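Rindura Veterans Residence

The Rindura Veterans Residence is a transitional housing facility for former members of the armed forces in Lutdale. It provides furnished rooms, case management and referral to outside services for veterans who have no stable housing or who are leaving a hospital or treatment program. The residence is operated under a county housing agreement and has 30 resident rooms. It isn't a nursing home and doesn't hold a medical license.

The name comes from Rindura Street, where the main entrance stands. Local usage often shortens it to "the Rindura," a name also used for the bus stop outside.

Background

Before the residence opened, veterans seeking emergency housing in Lutdale were placed in general shelters or in motel rooms paid for by voucher. Vouchers were issued one week at a time. A veteran whose benefit claim took longer to settle than the voucher lasted had to apply again, and addresses on file with pension offices often went out of date while a claim was still open. Letters requesting further evidence were returned unopened, and some claims were closed for lack of response.

A county review of the voucher system recommended a fixed site with a permanent mailing address, longer stays and an on-site claims office. The recommendation was adopted with changes. The proposed length of stay was shortened, and a plan for family units was moved to a later phase.

Site and construction

The building was formerly a boarding house for railroad employees. It has three floors above ground and a partial basement. Conversion work was carried out by Michiels, a regional contractor, which kept the original brick outer walls and main staircase and replaced the roof, the wiring and all of the plumbing. An elevator was added in a new shaft at the rear of the building.

Resident rooms are on the second and third floors. Each has a bed, a desk, a locking wardrobe and a private washroom. Doorways were widened on both floors during the conversion, and eight of the rooms have roll-in showers. The first floor holds the reception desk, the claims office, the dining room, a shared kitchen and a reading room. Laundry machines and storage lockers are in the basement, which can be reached by elevator.

Heating is supplied by a central hot water system. Cooling was left out of the original conversion and was installed later on the third floor only. Residents on the second floor may request a window unit between May and September.
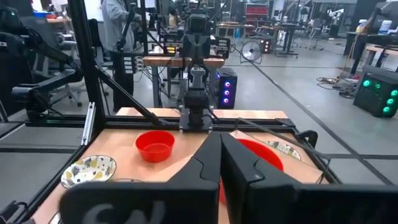 Eligibility

Applicants must have served in the regular or reserve forces. There is no minimum length of service, and applicants are accepted whether or not they served overseas. Proof of service may be a discharge certificate, a service card or a letter from a records office. An applicant without documents can be admitted on a provisional basis while the claims office requests a copy.

The type of discharge doesn't by itself exclude an applicant. This differs from the rules for several pension and health programs, under which certain discharge types block or limit payment. A resident may therefore be eligible for a room but ineligible for the benefits that would normally help pay for later housing. Cases of this kind are passed to a legal clinic that handles discharge reviews.

Spouses and dependents cannot be housed at the site. Service animals are permitted. Other pets are not, although the residence keeps a list of foster homes willing to board an animal for the length of a stay.

Admission and length of stay

Applications are taken at the reception desk, by telephone or through a referring hospital. Intake interviews are held on weekday mornings. The interview covers service history, current income, medication and any open benefit claims. Admission on the same day is possible when a room is vacant, and one ground-level daybed room is held for arrivals after office hours. The daybed room isn't included in the room count.

Stays are approved in terms of 90 days. A resident may be granted one extension where a lease has been signed but the dwelling isn't ready, or where a benefit decision is pending. Further extensions require approval by the county.

Residents with income pay a monthly program charge set as a share of that income. Those without income pay nothing, and no debt is carried forward if income begins later. The charge covers the room, utilities, laundry and evening meals on weekdays.

Services

Claims office

The claims office prepares and tracks applications for disability compensation, service pensions and health coverage. It has 2 full-time claims workers. The office is also open to veterans who don't live at the residence, and outside clients make up the larger part of its caseload. It doesn't decide claims and has no power to speed up a decision.

Records are kept in Divex, a case management system also used by the county's general shelters. Before its adoption the office kept paper files, and a client who moved between sites had to give the same information again. Access to medical entries is limited to the claims workers and the site manager. A resident may ask to see the full record at any time and may have a written correction added to it.

Health

A nurse from the county health department holds a clinic in the reading room every Tuesday. The clinic offers blood pressure checks, wound care, foot care and vaccinations. Prescriptions aren't issued at the site. Residents store their own medication in their rooms, in a locked box supplied at admission.

Counseling is arranged by referral. A peer support group for residents and former residents meets in the dining room in the evening. Attendance isn't recorded and has no effect on a resident's stay.

Meals and kitchen use

Evening meals are prepared off site and delivered on weekdays. Breakfast supplies are left in the shared kitchen. Residents may cook for themselves at any time except during the overnight quiet period, and each is assigned a cupboard and a shelf in the refrigerator. Bowls, plates and cutlery are shared.
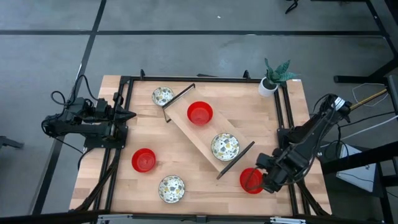 Cooking sessions are offered as part of the move-out program. They deal with planning meals on a fixed budget, buying in small amounts and storing food safely in a one-room dwelling. The same program includes sessions on reading a lease, setting up utility accounts and reporting a change of address to pension offices. Taking part is optional, but residents who complete the program receive a starter set of household goods when they leave.

Employment

The residence doesn't run a job placement service. It provides a desk with a computer and printer, and staff can issue a letter confirming residence for use in job applications. Help with converting military trade qualifications to civilian licenses is given by an outside agency, which visits by appointment.

Funding

Most operating costs are met by the county housing budget. The remainder comes from program charges, rental of the basement storage to a neighboring archive and donations. Funding is approved for one fiscal year at a time, beginning in April. The annual cycle has been a source of difficulty in hiring, as claims workers can be offered only one-year contracts.

Capital repairs are funded separately. The replacement of the rear fire stairs was delayed when bids came in above the approved amount, and part of the third floor was closed until the work had been rebid.

Use and outcomes

The residence has admitted over 1126 people since it opened. The figure counts each person once, whatever the number of stays. Departures are sorted into private rental, supportive housing, family, hospital or other care, and unknown. Private rental is the largest group.

The "unknown" group has been criticized as too broad. It includes residents who left without notice as well as those who declined to give a forwarding address, and the two can't be separated in the published tables. A follow-up survey is mailed to former residents six months after departure. Response rates are low, and the results aren't used in setting the county budget.

Waiting times vary by season. Demand is highest from late fall to early spring, when applicants who can't be admitted are offered a place in a general shelter and keep their position on the list.

Planned expansion

The family units left out of the original project remain part of the county's long-term housing plan. A vacant lot on the east side of the building has been set aside for them. Design work hasn't been funded, and the lot is in use as staff parking.

See also

Military discharge
Supportive housing
Transitional housing
Veterans' pensions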